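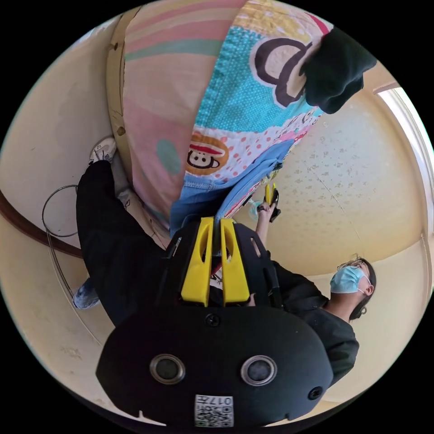 Collecting demos on cloth with two hand-held grippers, what to keep and what to throw out?

Posted by bostdale_fold in Learning from demonstration

Hello all. I am collecting demonstrations for a cloth handling policy and I have doubts before I continue. We use hand-held grippers with yellow fingers, the camera looks over the back of the tool, and all the work is done in normal homes. The project is called Altinora inside our group. The task family is bedding and clothes: take a thing by the edge, lift it, lay it, straighten it, fold it. The difficult part for me is big cloth. With a quilt that hangs, like the one with the monkey face, the cloth takes a large part of the view, and the light blue border is the only part where the fingers have something narrow to hold. The other tool comes into the same view too, with the person who holds it. In a shirt or a towel I don't have this problem so much.

At the moment I have 1,111 episodes. After my first check I marked 89 as bad: lost tracking, a grasp that slipped and was not repeated, or the operator stopped to talk. So a little more than 1,000 are left, but many of them I am not sure about. My doubts are these.

First, people in the view. Should I remove episodes where the second operator is visible, or is it harmless?

Second, the pattern. If most of my cloth has strong prints, will the policy learn the print and not the edge? I have plain things also, but fewer.

Third, mixed scenes. Sometimes the small item lies on top of the big item, and both are cloth. I don't know if I should label this as its own task or put it together with the pants task on a bare table.

I train on the raw wide view, without correction of the lens. Thank you for any advice, also if it is only for one of the points.

tovum_user

I did almost the same work last winter, so I will try to answer in your order.

People in the view: keep them. If you remove every episode with a person you will remove most of your two-hand data, and this is the data which costs the most time. What I do is to check that the person is not always on the same side. In our set the partner stood on the right nearly always, and the policy became nervous when there was nothing on the right. We noticed this very late. Now we ask the operators to change sides after each block. For privacy you should have written consent and blur the faces before you share anything. Please test the blur on your lens before you trust it, in our case the detector missed many heads when they were tilted close to the border of the circle.

Pattern: yes, it can learn the print. I would not throw the printed cloth away, it is good that it is there. But turn it. Lay the same quilt with the long side to the window, then the short side, then with the back side up. It takes one minute and gives you more than a new quilt gives you. Also change which corner is taken first. My operators always chose the corner that was most comfortable, and we had 900 episodes where the grasp started at the near left corner.

Mixed scenes: I would give it an own label. Pants on a bed with a busy cover is a different problem from pants on a table, because the fingers can catch the cover together with the pants. Look at your own material for this, the leg seam and the cover are both soft and the camera can't tell you which one is between the fingers.

My order for one mixed episode is now:

1. Begin with the item laid flat and full length, waistband away from the operator. Fingers open and visible before the first movement.

2. Hold the tool still above the item for two seconds. The legs will often be hidden behind the gripper, so the waistband and the tag are the points I use to write down the starting direction.
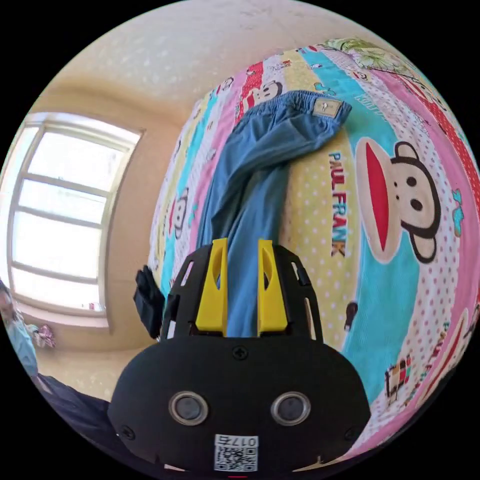

3. Close on one layer only. If the cover comes up too, let go, and do the grasp again in the same episode. Do not cut this out. The correction is useful and we had too few of them.

4. Finish with the fingers open and away from the cloth, so the end of the episode is clear for the person who does the segmentation.

About the lens, I also train on the raw view and I had no trouble from it.

sampaio_lab

just collect more. 1,000 is small for cloth

bostdale_fold

Thank you tovum_user, this is very helpful. I looked at the sides and I have the same fault, the partner is on the right in too many episodes. From Tuesday we will change sides after each block, and I will make the separate label for the mixed scenes. One more thing about your step 3: if the operator needs three or four tries to get one layer, do you keep all of them or do you have a limit?

tovum_user

I keep up to three. After this the operator is usually annoyed and the movement gets strange, so we stop the episode and start again from the flat position.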